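Grustell Round Pedestal Table, White

Home / Tables / Small Round Tables

In stock. Ships flat in one box.

I'm Kalliopi Babić, and I make tables. Round ones, mostly, and mostly white, and the Grustell is the one I've been making the longest. People write to me before they buy it and ask the same handful of things, so I've tried to get all of it onto this page. It's a bit long, sorry! Skip to the care section if you already own one.

The short version: it's a small round table on a single center post, meant for two people who like each other or three who don't mind bumping elbows. It's the right size for breakfast, a puzzle, a laptop and a plate, or a kid doing homework while you cook. It isn't a dinner party table. I sell a bigger one for that, called the Zondus, and if you have four people eating at it every night then please go look at that one first, it'll save us both the return shipping.

The top

The top is solid birch, glued up from wide boards and painted white on both faces. I paint the underside too, which takes me an extra afternoon per batch, and it keeps the top flat through a dry winter and a sticky summer. The edge has a soft roundover. I used to do a crisp square edge and it looked great for a month, and then every chair in the house had taken a bite out of it. The rounded one hides dings so much better.

The white is a warm white. Next to a bright white wall it looks a little creamy, and next to an off-white wall it looks plain white. If you're fussy about matching (I am, no judgment) send me a note and I'll mail you a painted chip.

The base

The post and the foot are steel, finished in silver to set off the top. The foot is three heavy splayed legs, and it's the reason the box is such a pain to carry up stairs. Get a friend. There are leveling pads under it that you turn by hand, and you'll want to use them, because no kitchen floor I've ever stood in was flat.

Sorin Milošević does all my metalwork at his shop, Grgić, and he's the one who talked me into the wider foot. The first version had a smaller one and you could feel the table give if you leaned on the edge to stand up. Now you can lean on it all you like — just don't sit on it.

Putting it together

You get the top, the post, the foot, a bag of bolts and the wrench. Lay the top face down on a blanket, bolt the post to the plate that's already on it, then bolt the foot to the post and flip the whole thing over with that friend from earlier. Snug the bolts by hand first and tighten them after they're all in. It goes quickly. Check them again after a month or so of use.
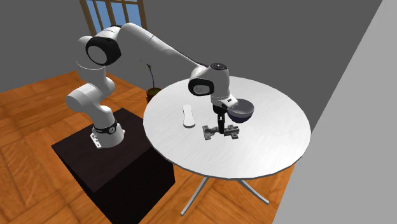
Where to put it

A round table wants a bit of air. I tell people to leave enough room behind each chair for someone to walk past without turning sideways, and if you can't do that on every side, push it into a corner and live with two seats. It looks good in a bay window. It also works as a side table next to a deep sofa if you don't mind it being on the tall side, and I have a customer who uses hers for nothing but houseplants. A rug underneath is fine as long as the whole foot sits on it. Half on and half off and you'll be fiddling with those pads forever.

Care

Wipe it with a damp cloth and a drop of dish soap. Dry it after. Coffee rings come off if you get to them the same day, and turmeric doesn't come off at all, so use a placemat when it's curry night. No scouring pads, and no spray cleaners with bleach. Put something under hot pans. Every top comes with a little jar of touch-up paint, and the trick is to put on less than you think you need, let it dry overnight, and go again.

Ordering

I build these in batches at my workshop in Zurside, and the next one gets painted in October. If the page says in stock, your table is already wrapped up and goes out within 3 working days. If it says waiting list, there's a deposit of $100, refundable right up until I start on your top. You can also pick it up from me in person, mornings are best, and I'll help you get it in the car.

Returns are fine as long as it hasn't been bolted together. If something shows up damaged, send me a picture of the box as well as the table and I'll sort out a new part.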